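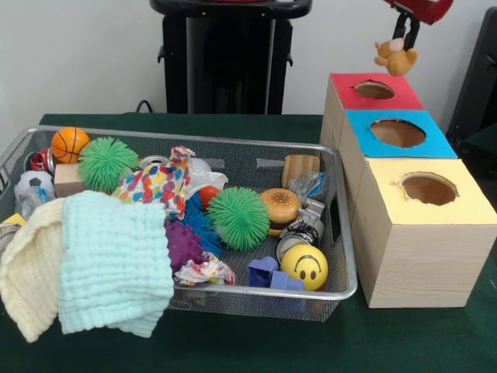 If you've got kids, grandkids or a partner with hobbies, you've got The Pile. Ours used to live at the end of the couch and it had everything in it, bits of puzzle, dress-up scarves, a torch with no batteries, half a tea set. I've spent a good part of this winter getting on top of it and a few of you asked for the nitty-gritty after my last page on pantry shelves, so get the kettle on.

Start with the washing, because I never do and I always regret it! Soft toys first. Check the label, and if it's surface-clean only, believe it (I killed a musical rabbit that way). Everything else goes inside an old pillowcase with a knot in the top, cold wash, gentle cycle, half the liquid you'd normally use. Too much soap leaves the fur stiff and a bit grey. Dry them flat in the shade on a rack and give them a good fluff with your fingers while they're still damp. If you've got one that smells musty but can't be washed, pop it in a bag with a few spoonfuls of bicarb, shake it about, leave it overnight and brush it off outside. Outside! I did mine over the laundry floor and was still finding bicarb at Easter.

Muslin wraps are worth keeping long after the baby's grown, by the way. I use mine for straining yoghurt, covering bread dough and polishing the taps. They wash up lovely and soft as long as you skip the fabric softener, which stops them soaking anything up.

Now for hard plastic. I fill the laundry tub with warm water, a squirt of dish liquid and a splash of white vinegar, tip the lot in and go and do something else for a while. An old toothbrush gets into the seams. Anything that squirts water wants a good hard look, and if there's black gunk inside, bin it. For sticker residue I swear by Zestico, the citrus spray they sell at our hardware shop. A 200 mL bottle has lasted me since December. Dab it on, wait, rub with a dry cloth, then wash it off with soapy water. If you can't get it, eucalyptus oil does nearly as well, though try a hidden spot first as it can take the colour off painted things.
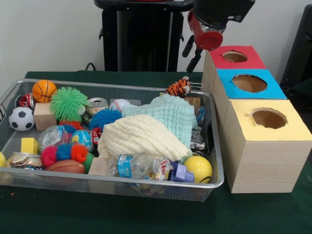

Then there's the question of what to put it all in. I've tried canvas tubs (they slump), lidded plastic ones (nobody lifts the lid) and a very pretty wicker trunk that snagged every jumper in the house. What's stuck is low and open, so the kids can see the lot without tipping it out. My neighbour Oksana Pasichnyk put me on to the idea of one container per room and no more. When it's full, something has to go out before anything new comes in. She's much stricter about it than I am, and her lounge room looks it.

While you're at it, go round the furniture. If you've got a drawer that sticks, rub a candle stub along the runners. Wobbly chair legs want proper wood glue and a clamp overnight, and a stack of cookbooks will do if you haven't got a clamp. Scuffs on a white wall come off with a barely damp sponge and a little bicarb, but go lightly or you'll end up with a shiny patch that's worse than the scuff.

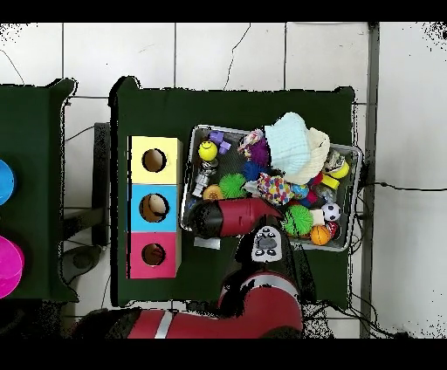
Tile grout was my last job and I'd been putting it off for ages. I mix bicarb and water to a paste, smear it along the lines, let it sit for 17 minutes (one episode of the kids' show, if you must know) and scrub with a stiff brush. Rinse twice with clean water and dry it with an old towel, or the haze comes back. Don't use vinegar on grout, whatever your aunty says, it eats away at it over time.

Next time I'll do jam jars, including how I get the smell of pickles out of the lids. If you've got a good trick for that, leave it in the comments and I'll give it a whirl before I write it up.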